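Logging humidity in the back hallway

The hygrometer by the linen cupboard read 71 percent for most of January, so I put two Funard loggers in the hallway and left them running. Each one takes a reading every 15 minutes. I now have 2,761 usable rows, after dropping a stretch where the first unit had a weak battery.

Placement matters more than the spec sheet suggests. The logger near the floor ran consistently wetter than the one at head height, and the gap widened overnight. In a narrow passage the air does very little unless a door is open at both ends. With the bathroom door shut and the kitchen door open, readings took 39 minutes to settle after a shower. With both open it was closer to 20.
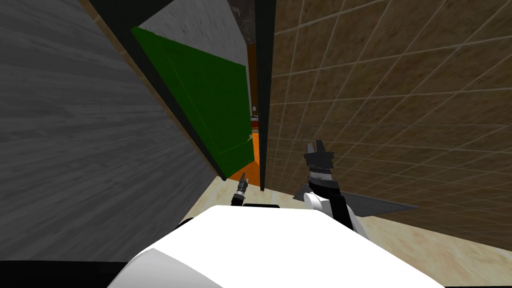

Narrow passage, gray wood-grain wall at left (computer render).

I tried three changes, one per week. The first was undercutting the bathroom door, which helped a little. The second was running the extractor on a timer - a Ladefoged unit, the cheap one - for an extra half hour after each shower. That brought the morning figure down by nine points. The third was a small desk fan on the floor, which moved dust and had no effect I could separate from the weather.

Weather is the weak part of all this. I used outdoor readings from the Plollstead station, and it sits on a hill well above the house. Dew point is a better comparison than relative humidity, so I converted everything before plotting. The spreadsheet formula is the usual Magnus approximation, good enough at indoor temperatures.

The timer stays. Next I want to seal the gap around the pipe behind the cupboard and rerun the same two loggers in the same positions.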